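**Sturkness group teaches robots to pick up a bottle by letting people do it first**

Anyone who has ever tried to explain to a small child how to carry a full drink across a room will have some sympathy for the research group at Sturkness, which has spent the better part of a year trying to explain much the same thing to a robot arm. Their answer, set out in a short report released in June, is to stop explaining and start showing. People take a gripper in their own hand, pick things up with it the way they would on any ordinary afternoon, and the pictures from a camera mounted on that same gripper become the lesson.

The project goes by the name Homitano, and it has a good deal of charm to it, partly because so much of the work takes place in rooms where people are busy with other things. An art studio is a lovely spot for this sort of research, as the group cheerfully admits, and a hard one too. There are statues and little figurines, dried plants with twigs going every which way, papers left on chairs, and bright ceiling lights that bounce off every shiny surface. A robot that has only ever seen a bare bench tends to lose its way in a place like that. 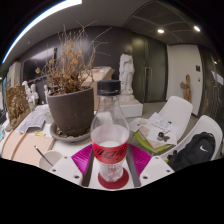 The first stage of Homitano stuck to boxes and blocks, and it went well enough that the group felt ready for something trickier. Clear plastic is famously awkward for a camera. You look at the neck of a soda bottle and what you mostly see is whatever happens to be behind it, bent out of shape, and the part your eye really trusts is the label and the cap. People manage this without a second thought. The software that guides a robot arm has to learn it from a great many tries, and each of those tries has to come from somewhere.

That is where the hand-held gripper earns its keep. Over the course of the study, 31 people took a turn with it, most of them with no background in robotics at all, and the group says that the longest part of the training was usually the chat beforehand. The camera rides along with the gripper, so what it records is close to what a robot would see if it were doing the reaching itself — the fingers coming in from either side, the object between them, and the whole cluttered room beyond. Nothing has to be translated from a person's point of view to a machine's, and that saves a surprising amount of trouble later on.

To see whether it all paid off, the group trained two versions of the same control program. One learned only from recordings made at a plain bench in the lab. The other learned from the same number of recordings, gathered in furnished rooms. Both were then handed over to a robot arm and asked to pick up a clear bottle in 43 different setups, with the bottle moved and the lighting changed from one to the next. The version raised on furnished rooms missed 3 of them. The bench version struggled far more, especially when there was something pale or shiny right behind the bottle, and the report is refreshingly frank about how often it simply closed its fingers on air.
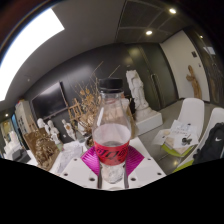
*A bottle with a red label in the hand-held gripper, with a statue and dried branches behind.*

The authors are careful not to promise too much, and it is nice to see. All of the furnished rooms were indoors, the bottles were all of a similar size, and the arm was given as much time as it liked. Glass has not been tried yet, and neither has anything without a label, which they suspect will be a good deal harder. They would also like to know how few recordings a person could make and still teach the arm something useful, a question that matters quite a bit to smaller labs with fewer hands to borrow.

Two other groups, Nurmi and Pranberg, plan to repeat the bottle test with their own arms and in their own rooms, and Sturkness has offered to lend them a gripper each so that the recordings match up. The next round will add mugs and jars to the list, along with a few more studios if the artists are willing to share their tables again.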